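Bimanual cell, planner notebook - entry by Ilona Dudás
11 December 2020

Purpose of this entry: to record the state of the Brirkia planner after the July rewrite of the arbitration layer, and to set down what remains before the branch is merged. Deok-su Maeng has read the first half and disagrees with one point, noted below.

The two arms are still planned separately. Each planner receives the other arm's committed trajectory as a moving obstacle, padded by a margin, and the arbiter decides which arm may commit first. This works well while the arms keep to their own halves. It degrades when both are asked to reach into the middle, where the padded volumes overlap before either gripper has reached a useful pose. The left planner then reports no solution, the arbiter passes the turn to the right, and the right reports the same.

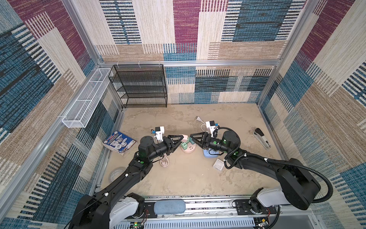 The margin was 35 mm everywhere. I have made it a function of link, so that the forearm keeps the full value and the fingers take a much smaller one. Deok-su's objection is that the finger margin should depend on speed as well, and that a fixed small value is only safe during slow approach. I accept this in principle. For the present the arbiter caps velocity whenever both tool points are inside the shared volume, and the cap is written into the config and not the code.

Replay of the stored requests from the Wodis log, old margin against new: 2,987 requests in total. The number that ended in mutual refusal fell to 2. Both are the same request submitted twice, with a goal pose inside the table model, and should have been rejected by the goal checker before planning began. Ticket opened against the checker.

Timing. The arbiter loop is set to a 300 ms budget. The link-wise margin adds distance queries, and I had expected to lose some of the budget to them. The cost is small if the pairs are sorted once at startup - base and shoulder pairs can be dropped, as the mounting makes contact between them impossible. The list of dropped pairs is generated by a script. Please do not edit it by hand.

Perception. The wrist views are fused into one occupancy grid, and the fusion node has a fault that I spent most of the afternoon on. When one wrist view contains part of the gripper itself, the self-filter removes those points using the joint state at message arrival, and not at exposure. During motion the mask lags, and a thin shell of gripper points survives and is entered into the grid as an obstacle. The planner then finds that the arm is already in collision with something directly in front of its own finger.

Interpolating the joint state to the exposure stamp removes the shell in replay. It has not been run on the arms. The buffer must hold enough history to cover the slowest frame, and I have left an assertion in place to report when it does not.

A second, smaller matter is the camera bracket. It is absent from the collision model of both arms. The self-filter needs it as much as the planner does, and the Hwang description files should be extended with a simple box for it.

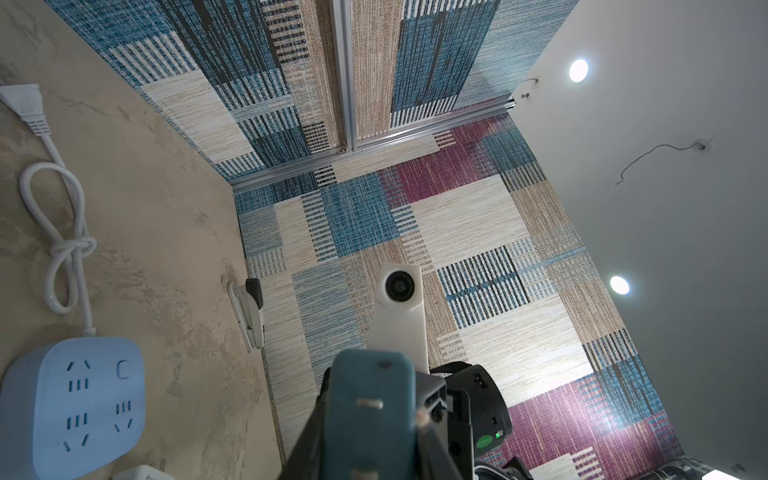

Brerness, December

Continued at the second desk, same build. Bracket box added to both description files and the self-filter regenerated. The box is deliberately generous toward the lens side. Thin cables are still not modeled, and a loose cord on the work surface enters the grid as scattered single cells that come and go between updates. The present rule discards isolated cells, so a cord may vanish from the grid entirely. This is acceptable for planning free motion. It is not acceptable if a cord is the thing to be grasped, and the grasp node should read the raw cloud in that case.

Remaining before merge:
- exposure-stamp fix, run on hardware at reduced speed
- goal checker ticket
- speed-dependent finger margin (Deok-su to draft)
- release note for the config change, old keys to be refused with a clear message

The branch is not to be used for unattended runs until the first item is closed.

Comments (3)

dmaeng: Draft of the speed term is on the branch. It is linear with a floor. I would still like the cap kept for one release after it goes in.

idudas: Agreed. Cap stays.

kestrel_b: Does the pair list script pick up the new bracket box? On my checkout it was skipped until I cleared the cache.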